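**Nirnum kitchen tasks, progress note, 25/11/2018**

Hi all, quick one from me! We've now got 300 usable clips of floor cleanup, up from 34 in September, and the Coslow houses gave us most of them. Peas and rice went fast. Leafy stuff is slower (stringy bits tangle, and labeling each grasp takes forever), so I'd like to move 4 days of the Astmont budget over to labeling. The model still mixes up stems and grout lines, so more tiled floors please! Next batch goes to Haddad as soon as I've checked the splits.

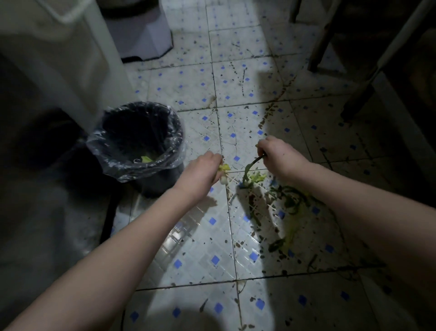
Leafy scraps, two-handed pickup, patterned tile.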